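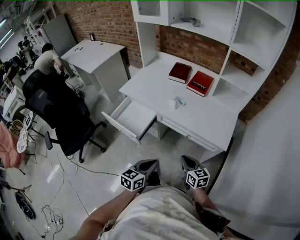
Last updated: 19 Jul 2019

Bench Notes: Looking After the Desk Cell

The desk cell is back in service after its summer checkup, and several of you at Wendarwood have asked what we do to it all day. Mostly we wipe things.

For anyone joining from the Udden side, the cell is one white desk with a hutch, a person, and a pair of hand-held grippers with black tips. Each gripper carries a white cube with black marker patterns on it. The tracking software, Akus, works out where the hands are from those patterns, and it is as fussy as a cat about them. A thumbprint across one face is enough to make the left hand teleport into the drawer. Dry cloth only, please. Somebody used glass cleaner in the spring and we spent a week reprinting markers.

The cubes should not wiggle. If one does, stop and tighten the 4 mm screws under the mount before you record anything else. A loose cube still gives you data, and it will look fine until you try to use it. Then rerun the calibration, which takes five minutes, or four if you skip the part where it tells you to hold still, and please don't skip that part.

Gripper tips get swapped every 2,000 closes. Akus keeps the count, so there is no need for the tally marks on the whiteboard, charming as they were. Swap both tips on a hand together. One new tip and one old one will pick up a hardcover book at an angle and then let go of it with great confidence.

Now, the desk. The drawer task starts with the drawer empty, and the log should say so. Books go back on the desktop between runs. The small knob on the lower drawer came loose twice in testing and has been glued by Bustamante, who supplied the furniture and would like us to pull it more gently. We have passed this on to the hands.

Cables remain our least glamorous subject. The black ones on the floor still run out from the chairs, and the power strip still lives in its nest of white cords. Roll a chair over them and you may end a session early, so lift it or go the long way. A proper floor channel is on order and has been for most of July.

Spare tips are in the box marked SPARE TIPS. The box marked TIPS is full of used ones, and we are working on it.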